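ひきだしの中の祖母と、七月の片づけ

夕方の風がようやく涼しくなってきたので、窓を全部あけて、麦茶を横に置いて書いています。今日は長くなりそうです。お時間のあるときにどうぞ。
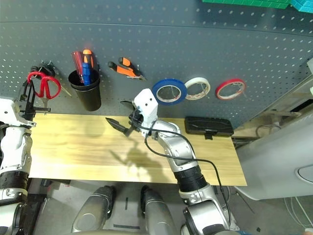
壁にかけた赤い持ち手のはさみと、ドライバー。

長野の祖母の家を、妹の柚月と一緒に片づけてきました。祖母は元気です。念のため最初に書いておきますね。今年で90歳、耳は少し遠くなりましたが、電話の向こうで私の声が眠そうだとすぐに気づくくらいには元気です。ただ、二階に上がるのがしんどくなってきたというので、二階のものを下におろして、いらないものは手放して、一階だけで暮らせるようにしよう、ということになったのでした。

私は片づけが得意なほうだと思っていました。自分の部屋なら、半日もあればだいたいなんとかなります。ところが祖母の家というのは、まるで勝手が違うのですね。ひきだしを一つあけると、その中に箱があって、箱の中に缶があって、缶の中に紙袋があって、紙袋の中から輪ゴムで束ねた輪ゴムが出てくるのです。輪ゴムを輪ゴムで束ねるという発想が、私にはありませんでした。柚月は笑いすぎて、しばらく畳の上から起き上がれませんでした。

最初の日は、そんなふうにほとんど進まずに終わりました。朝の8時に始めたのに、お昼になっても廊下の棚ひとつ。というのも、祖母が横に座って、出てくるもの全部に説明をつけてくれるのです。この布は叔母の浴衣の残り、このボタンはおじいちゃんの冬のコートの、このお皿はお隣が引っ越すときにくれた、というふうに。私も聞きたいし、祖母も話したいし、手はすっかり止まってしまいます。柚月だけが時計を見ながら「お姉ちゃん、手、手」と言っていました。

それで、二日目からやり方を変えました。話のあるものと、話のないものに分けることにしたのです。祖母に見せて、すぐに話が出てきたものは一階へ。「さあ、何だったかねえ」と言われたものは、いったん玄関の横に置いておいて、夕方にもう一度だけ聞く。それでも思い出さなければ手放す。これが意外なほどうまくいきました。祖母も「思い出せんもんは、もう私のもんじゃないわ」とさっぱりしたもので、こちらのほうがかえって未練がましく、欠けた湯のみなんかを両手に持ってうろうろしていました。

いちばん時間がかかったのは、はがきと手紙です。押し入れの奥から、お菓子の缶がいくつも出てきて、ふたをあけるとどれもぎっしりでした。几帳面な柚月が年賀状だけを抜き出して数えたところ、319枚ありました。数えてどうするの、と私が聞いたら、「おばあちゃんに教えてあげるの」と言うのです。教えてあげたら、祖母は「そんなに書いたかねえ」と言いました。いや、おばあちゃん、これはもらったほうだよ、と二人で訂正しましたが、もらった分だけ返事も書いているはずなので、祖母の言うことのほうが正しいのかもしれません。

その中に、私が小学生のときに出したものも混ざっていました。たぶん最初に自分ひとりで書いた年賀状です。「あけましておめでとう」の「め」がひっくりかえりそうに傾いていて、余白に大きく「ことしは そっちに いきます」と書いてありました。行ったのかどうか、覚えていません。祖母に聞いたら、「来たよ。来て、こたつで寝てばっかりおった」とのことでした。変わっていませんね、私。今回も二日目の午後は座布団の上で寝てしまい、起きたらおなかにタオルケットがかかっていました。

そうそう、祖母のお昼ごはんのことも書いておきたいのです。片づけのあいだは簡単にすませよう、そうめんでいいよ、と言っておいたのに、台所からはずっといい匂いがしていて、出てきたのは、そうめんと、なすの煮びたしと、きゅうりの漬けものと、かぼちゃと、なぜかおやきまでありました。祖母にとっての「そうめんだけ」は、こういうことらしいのです。なすの煮びたしは、油で焼いてからおだしに入れて、冷蔵庫でひと晩置くのだそうです。ひと晩置くということは、前の日から作っていてくれたわけで、それを聞いて、もう一皿おかわりしました(おかわりしすぎて、午後の座布団につながるのですが)。

三日目は、下におろしたものの置き場所を決めました。よく使うものは腰から胸のあたりの高さに、しゃがまないと取れないところには軽いものだけ。これは柚月の考えです。柚月は昔から、人の動きをよく見ている子でした。祖母が台所に立って、ふり向いて、手をのばす、その先にふきんがあるように、というところまで考えるのです。私は横で「なるほどねえ」と言う係でした。ずいぶん感心する係が板についたと思います。

ひとつだけ、もめたことがありました。祖母のミシンです。足踏みの古いもので、もうベルトが伸びきって動きません。重たいし、場所もとるし、私と柚月は手放すほうに傾いていました。けれど祖母は、布をかけた上にそっと手を置いて、黙っているのです。話のあるものは一階へ、という決まりでしたから、「これは何の話があるの」と聞いてみました。そうしたら祖母は「話せば長いで、置いといて」と言いました。そんなわけで、ミシンは今、一階の縁側のそばにあります。上に鉢植えがのって、なかなか立派な台になりました。長い話のほうは、次に行ったときに聞かせてもらうつもりです。

帰りの電車で、柚月は乗ってすぐに眠ってしまいました。私はひざの上に、祖母が持たせてくれた紙袋をのせて、窓の外の田んぼを見ていました。紙袋の中身は、かぼちゃがひとつと、漬けものと、それから新聞紙にくるんだ何か。家に着いてあけてみたら、あの輪ゴムの束でした。使いきるまでに何年かかるでしょうか。さっそく、あけたばかりのお茶の袋をひとつ留めてみたところ、古いゴムなのでぷつんと切れてしまい、二本目でうまくいきました。

自分の家も少し見直そうと思って、昨日から台所のひきだしを順番にあけています。いつのものか分からないお弁当用のしょうゆが、13個も出てきました。祖母の血をしっかり受けついでいるようです。話のないものなので、さようならをすることにします。

みなさんのおうちのひきだしには、何が眠っていますか。よかったらコメントで教えてくださいね。ミシンの話が聞けたら、またここに書きます。

あすか

当サイトでは、より快適にご覧いただくためにCookieを使用しています。閲覧を続けることで、Cookieの使用に同意したものとみなします。 同意する 設定を変更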